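Filed under: Bench Notes | Coatings

May - adhesion of the Stemanik primer on metal. Suneo panels degreased, scuffed with 362 grit, wiped down, left to flash for 15 minutes before the first coat.
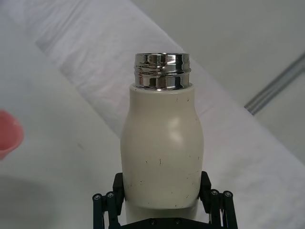
Cream-white finish, matte. Threaded metal neck uncoated.

First coat thin, no sag. Second coat after 40 minutes. Titari thinner used in both; the Awad can had skinned over and went to waste. 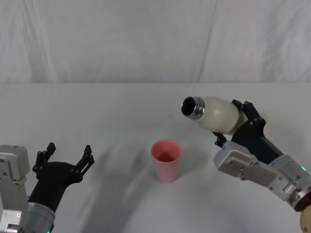

Cross-hatch on 3 panels. Two clean, one lifting along the cuts near the hanging hole. Suspect finger grease - that panel was moved after the wipe. 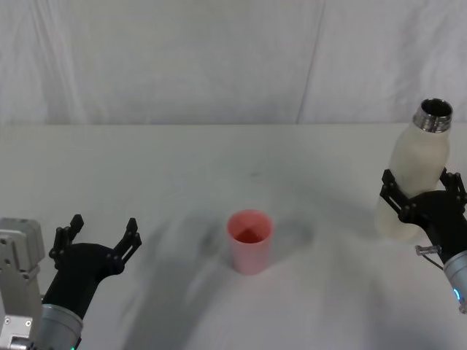 White tabletop and cloth backdrop.

Repeat the lifted panel with gloves and a fresh wipe. Same grit, same flash time.

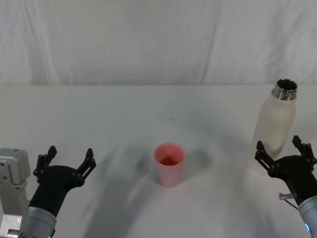

Tint is still open. The Stemanik chart gives only grays for the topcoat. A soft salmon pink like the plastic cup would show thin spots better over white primer. Ask Suneo for a small can before the next batch.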